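Start | Werkstatt | Protokolle | Suche

November, 07:40. Zelle Marchal, Räderpaar auf Platte. Rosine Huet am Pult, ich schreibe. 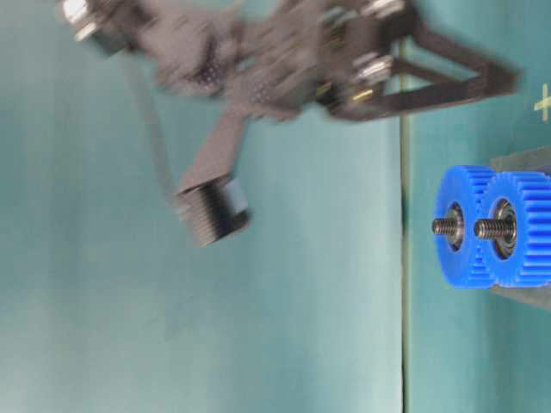
Greifer in Bewegung, Räderpaar rechts.

Takt 70 s, von Hand waren es 61. Esko Lahtinen legt jetzt nur noch vor und prüft nach.

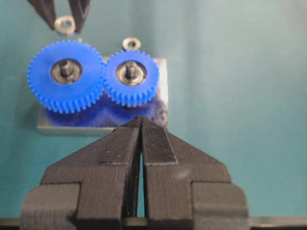 Er betreut dafür zwei Zellen — die Laufwege sind ungeklärt. Diveo meldet 12 Stopps pro Schicht, Ziel Jallthorpe bleibt offen.
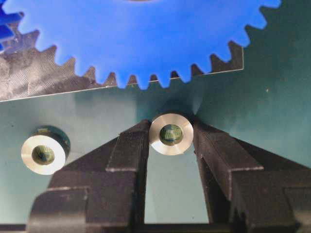
Quittieren darf bisher nur Rosine. Bei Stopp mit offenen Fingern beiderseits der Hülse: erst freifahren, dann quittieren. Esko einweisen. 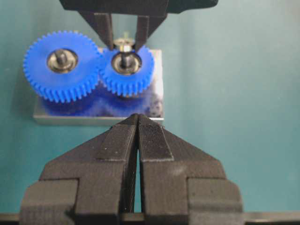
Schichtplan ab Zeile 16 anpassen.

Kategorie: Montage / Druvus
2 Kommentare · 0 Mal geteilt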